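Filed under: Home & Garage > Decluttering

How to Sort a Room Before a Move

Most people start packing too early. Sort first, then buy boxes. The method below is for one room of normal size, and it takes 90 minutes if you don't stop to read old letters.

What you need: trash bags, a marker, masking tape, and one table you can walk all the way around.

1. Clear the walls

Take down anything that hangs. Pull the nails and fill the holes now, so the filler can dry while you work on the rest. Tape screws and hooks to the back of whatever they held up. If you rent, check your lease before you touch up paint. Our landlord in Emmont wanted the original color and nothing else.

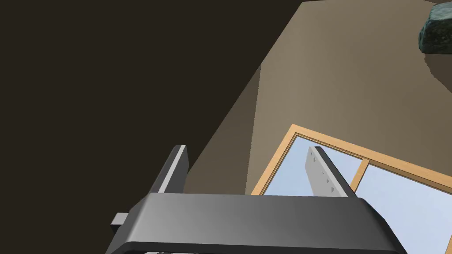 2. Bring everything small to the table

Empty the drawers and shelves onto it. Leave furniture and books alone for now. Don't sort as you carry. Items that belong to someone else go straight out to the car.

3. Make the piles

Use keep, give, sell and trash. Pick up one thing, decide, put it down in its pile. If you can't decide in 9 seconds, it goes in a box marked "later." You get one of these boxes per room. Arben Shehu, who moved from Manzano to Prunero last June, dates his and gives away whatever is still in there after 90 days.

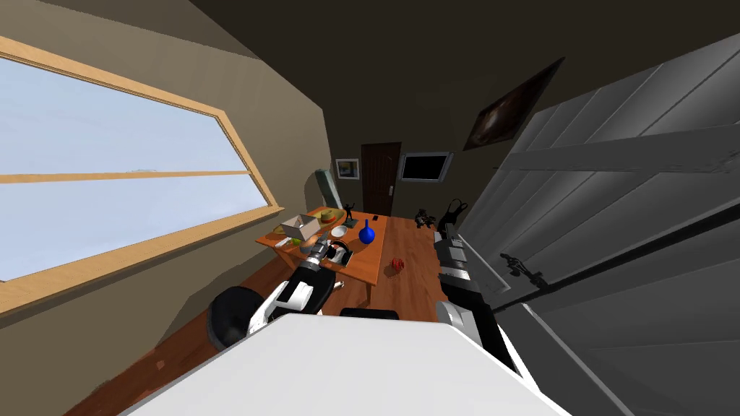 Small things gathered on one table, with an open box at one end.

4. Pack the keep pile

Heavy items go on the bottom, hats and anything that crushes on top. Bowls travel on edge, wrapped one at a time. Write the room on two sides of the box. The top is no use once they're stacked.

5. Get the rest out the same day

Load the give pile before dinner. List things for sale that evening, and drop the price after six days if there are no calls.

Next: Packing a Kitchen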